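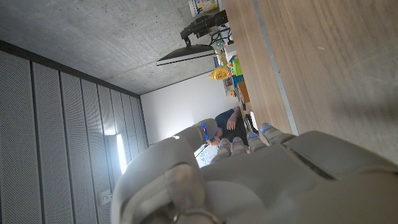 Attachment 1: wrist view, hand over the table, room rotated in the image

Ticket: Plalik hand tracker, wrist view loaded with wrong rotation
Component: Urkau perception
Reported by: Halldóra Steinarsdóttir
Status: open, workaround in place

The wrist stream reaches the planner turned by close to ninety degrees. Table plane fit fails and the planner rejects every grasp with "no support surface".

Log, 1,393 frames replayed:
- Intrinsics match the calibration file.
- Timestamps fine, queue limit 500, never reached.
- Static transform from wrist to camera is missing the roll term. It was dropped in the config merge in December.
- Put roll back by hand. Plane fit passes on 12 test clips, fails on 6.

The six failures all have the fingers covering the table edge. Self mask looks too small at the fingertips. Moving that to its own ticket under Durniven.

Please don't re-merge the config until the roll term is in.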